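3.2 Containers and contents

The storage units examined in this part of the study are open-topped metal bins with inclined side walls and a flat floor. Bins of this type are common in small-parts handling, where pieces are tipped in from above and taken out one or a few at a time. The inclination of the walls serves to return pieces toward the floor, so that a block released near the rim does not remain there. How well this works depends on the condition of the surface, and condition was therefore recorded for every bin before the sorting trials began.

Four bins were used. All four had been in service at the Prender site before they were transferred to the study, and none was cleaned beyond dry brushing or repainted. We considered resurfacing the floors to obtain a uniform starting point and decided against it. A new floor would have told us little about the containers that are in daily use, and the Nurine inventory, from which our block set was drawn, has always been kept in worn bins.

The contents were small colored blocks. A total of 591 blocks was available, of which 67 were withdrawn during preparation on account of chipped corners or visible deformation. The remaining blocks were distributed over the bins without regard to color. Loading was done by hand from a height of one forearm above the floor, and the contents were then left as they fell. No leveling or spreading was carried out. Between trials the blocks were lifted out, mixed in a shallow tray, and loaded again in the same manner.

3.3 Recording of surface wear

Wear was described separately for the floor, the walls, and the bend where each wall meets the floor. For the floor we distinguished stains, scuffs, scratches, and perforations. Stains were taken to be of no mechanical consequence, although they affect the contrast between a block and its background and can make a small dark piece harder to find by eye. Scuffs were noted where the surface had been rubbed pale but not cut. Scratches were noted where a fingernail drawn across the mark caught on it. Perforations included all holes, whether made at manufacture or later.

On the walls, the main form of wear was loss of paint. Chipping tends to expose an edge of the coating, and a block sliding down the wall can come to rest against such an edge if it arrives slowly enough. We observed this only with blocks set down by hand close to the damaged patch. Blocks dropped freely passed over it.

The bend needs separate mention. Pieces that slide down a wall lose most of their speed there, and they often stop with one face against the slope and one edge on the floor. A block in this attitude is tilted, and it occupies more floor width than the same block lying flat. When several come to rest in a row along the bend, they form a loose border that holds back later arrivals. Fu, the scoring sheet used throughout this work, treats a tilted block as a distinct resting class for this reason (Section 3.4).

Lighting was left as found. The bend returns a strong reflection under overhead light, and the observers were instructed to change position before scoring any block that lay on or near the bright line. Scoring from a single position was permitted for blocks in the open part of the floor.
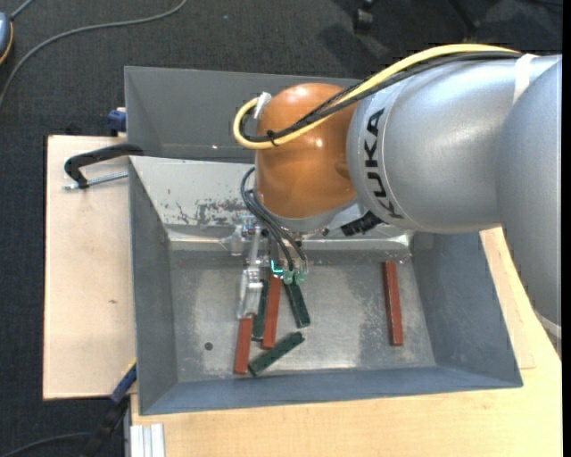 Figure 4. Open metal bin with red and green blocks. Scratches and chipped paint are visible on the far sloping wall; the floor is stained and scuffed, with a small round hole toward the left.

3.4 Resting classes

Each block was assigned to one of three classes: flat, tilted, or stacked. A flat block has one full face on the floor. A tilted block is supported by the floor and by one wall, or by the floor and a neighboring block. A stacked block has no contact with the floor. Where a block could not be assigned without touching it, it was left unclassified and removed from the totals for that trial.

Eight loadings were scored per bin. Two observers filled in the Fu sheet independently and compared entries afterward, with disagreements settled by a second inspection of the bin before it was emptied. Most disagreements concerned tilted blocks at a shallow angle, which appear flat when viewed from directly overhead. Entries were then transferred to the Flameck table, in which each row holds one loading and the wear record of the bin is repeated in the final columns.

Color was entered in the table but was not used in the analysis of resting class. It is taken up in Section 5, where the visibility of the blocks against stained and unstained portions of the floor is compared.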